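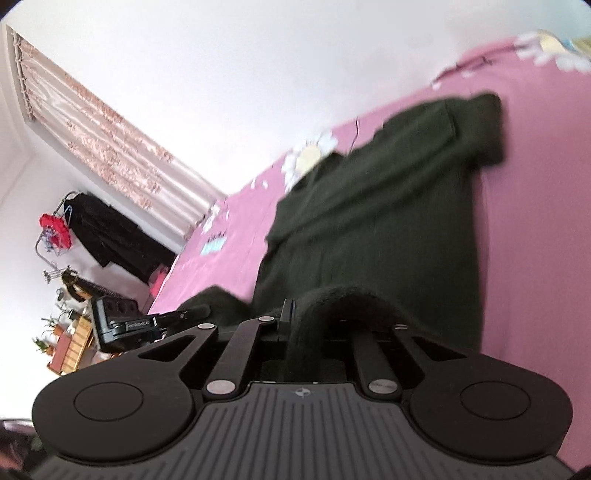 Gripper technician, Fukcombe workshop

Dronerix needs someone to look after its hand-held grippers. We have 12 pairs out in people's homes, folding knitwear and bedding, and they come back in worse order than they went out.

You will strip each gripper, check the pivot pins for play, clean wool fluff out of the linkage and set the fingers so they close square. Then you put the thing back together and try it on a thick jumper. Stiff card proves very little. The build sheet says the linkage needs no attention for 3000 closings. We have our doubts, and would like somebody who keeps a proper log and says so when the sheet is wrong.

You should be handy with small tools and patient with fluff. A degree is fine but won't help much with a bent bar. Bike mechanics and sewing machine repairers have done well in our trials. If your last job title had "visionary" in it, please explain.

Some visits to homes in and near Fukcombe, so expect to work on the edge of a bed now and then. Hours are 9 to 5, with a half-hour lunch. The post starts in December and runs for a year. We can't promise what happens after that, and would be wary of any firm that did.

To apply, write one page to Oda Granström at Dronerix, quoting job 609. Tell us about something you repaired that failed again, and what you did next.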